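From my kitchen to yours

Well, January got away from me, and I have a confession to make: I have cooked beans for dinner 15 times since the holidays. It started with one bag of dried pintos I found behind the flour, and now I'm the person at the Ondley market who asks which crop the navy beans came from. (They were very nice about it! They even had an answer.)

I grew up on canned beans and I still keep a few cans around for the nights when I walk in the door at seven and everybody is already hungry. But a pot of dried ones is a different food. The broth alone is worth it. I drink it out of a mug with a squeeze of lemon and feel very pleased with myself.

A few of you wrote in after the last newsletter asking about soaking, so let me tell you what I do. I put the beans in a big bowl before bed, cover them with plenty of water and throw in a spoonful of salt. Yes, salt! My mother would have fainted. She swore it made them tough, and I believed her until I was well into my forties. Mine get 8 hours, sometimes more if I oversleep, and they come out creamy with the skins still on.

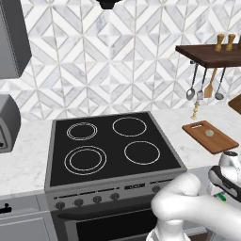

Then it's drain, rinse, fresh water, half an onion, a bay leaf, and a good glug of olive oil. Bring it up to a proper boil for ten minutes, then turn it way down so you only see a bubble now and then. I start tasting at the 47 minute mark, which sounds fussy, but that's how long my favorite radio show runs and it's easier than setting a timer. Taste a few, from different parts of the pot. One soft bean means nothing, the one next to it could be a pebble.

If yours are still hard after 2 hours, I'd blame the bag. Old beans can be stubborn as anything. I had some from the back shelf at the Porell store that I simmered all afternoon and finally fed to the blender with garlic and a lot of cumin, and you know what, it was a pretty good dip.

What else? The Varnau seed swap is coming up and I'm bringing runner beans, the big purple speckled ones, so come find me if you want a handful. And please keep sending your soup recipes. I've got the one with kale and sausage rind on the stove list for this week, and somebody sent me a white bean cake that I'm a little scared of but will absolutely be trying.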